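Care of Shared Meeting Tables
Workplace Housekeeping Guidance, Terkidby Facilities Office

The following guidance applies to large shared tables in meeting and conference rooms. It is intended for staff who reserve these rooms and for those who prepare them between bookings. Rooms with fixed microphones require additional care, as set out in the second half of this page.

Clearing the surface

Clear the table completely before any cleaning begins. Wiping between objects leaves rings and streaks that become more noticeable under ceiling lights. Begin at the far edge and work toward the chairs. Place papers in one stack, small electronic items on a tray, and cups on a separate cart. Cups and papers should never share a tray.

Personal items left after a meeting are to be held at the front desk for 15 days. Attach a slip with the room number and the time of day at which the item was collected. Notes and draft papers should be placed face down in an envelope and treated as confidential.
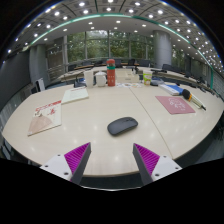

Joined tabletops collect crumbs and dust where the sections meet, and this line is the part most often missed. Run a dry, soft brush along the full length of the seam before using a damp cloth; water pushed into the gap may cause the edges to swell. On a pale wood-grain top the seam shows as a thin dark line, and it is easy to mistake ordinary shadow for dirt. Do not scrape it with a blade or a paper clip. If the line remains dark after two passes with the brush, leave it as it is.

For the surface itself, use a well-wrung cloth and a small amount of mild dish soap in warm water. Wipe with the grain, rinse the cloth, wipe again, and dry at once with a clean towel. Furniture polish is not recommended. It leaves a film on which a mouse will drag, and it transfers to paper.

Magazines and booklets with colored covers should not be left lying on a damp top. Allow 15 minutes after drying before returning printed matter to the table.

Drinks

Lidded cups and closed bottles are preferred in all rooms with electronic equipment. Drinks should be kept at arm's length from microphones and from any document that has been signed or must be returned. When a spill occurs, lift the papers first, then blot from the outside of the spill toward the center. Rubbing spreads the liquid and may carry it into a seam.

Tea and coffee marks that have dried usually yield to a cloth laid flat over the mark for 2 or 3 minutes. Repeat if necessary — do not increase the amount of soap.

Desk equipment

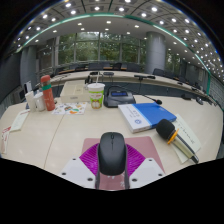
Nermin Bilgin

Mouse pads, microphones and similar items should be cleaned away from the table and returned only when dry. A fabric mouse pad may be washed by hand in cool water with a little soap, pressed between two towels, and dried flat. Light colors, dusty pink among them, show hand marks early and benefit from a monthly wash.

Foam microphone covers need a gentler approach. Where the cover can be removed, rinse it in lukewarm water, squeeze it without twisting, and leave it overnight. Where it cannot, a soft dry brush is sufficient. Gooseneck microphones should be wiped with a barely damp cloth, with one hand supporting the neck near its base. Never lift a desk unit by the neck.

A handheld microphone should not be left lying across papers at the end of a meeting. Switch it off, wipe the body, and return it to its case.

Questions about room care may be sent to Nevzat Taşdemir, Room 122. Replacement cloths and brushes are issued from the same office each March.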